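Ticket: Left hand stream drops out partway through bottle episodes
Status: Open, waiting on Tetteh
Opened by: Olga Collado
Tuesday, October 3, 2023

Hi all, me again, sorry! So we're still collecting for the bottle task and I've hit something weird with the left hand. The recorder (Drilico, the June build) says the episode saved fine, but when I load it back the left finger joints go flat partway in. Just a straight line to the end. The right hand is perfect every time, which is driving me a little nuts.

Numbers, before anyone asks: 1,801 episodes in the set so far, and 126 of them have the flat line. I only went looking because the Vumadance check script complained about one file and then I couldn't leave it alone.

What I've tried:

Restarted the recorder between every episode. No change (and wow, is it slow).

Swapped the left and right ports on the hub. Still the left hand, so I don't think it's the hub.

Dropped the logging rate and ran 300 short episodes with no bottle, only opening and closing the hands. Zero flat lines. I got my hopes up there, I'll admit it.

Went back to the full task at the lower rate and got a flat line in the first batch. Boo.

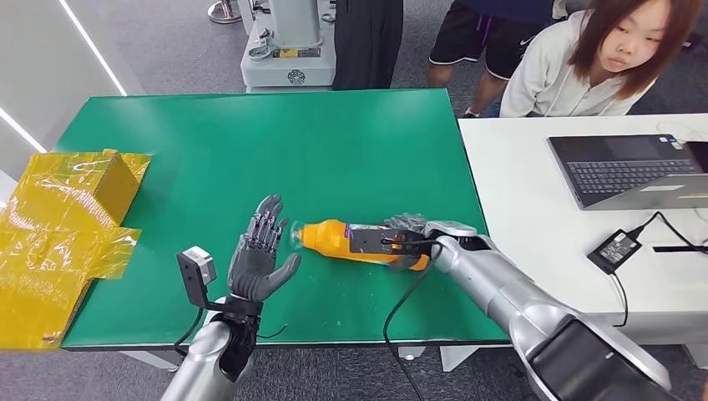

So now I'm wondering about the reach. The short test kept both arms pretty much parked, and the real task has them moving all over the table. If a connector is getting tugged at the wrist, that would fit, except I wiggled everything by hand and the signal never blinked. Maybe I'm not wiggling like an arm wiggles?

One more clue: in the bad files the timestamps keep ticking after the values freeze. I checked episode 158 line by line and every row is there, same numbers over and over. So the recorder may be happily repeating the last thing it heard. Can someone on the Tetteh side tell me if there's a stale flag we could log? I'd much rather have a gap than fake data in a training set!

I've pulled the 126 out into their own folder and I'm leaving them alone for now. Next up is a spare left cable, same task, same rate. Will post the plots when I have them.

Olga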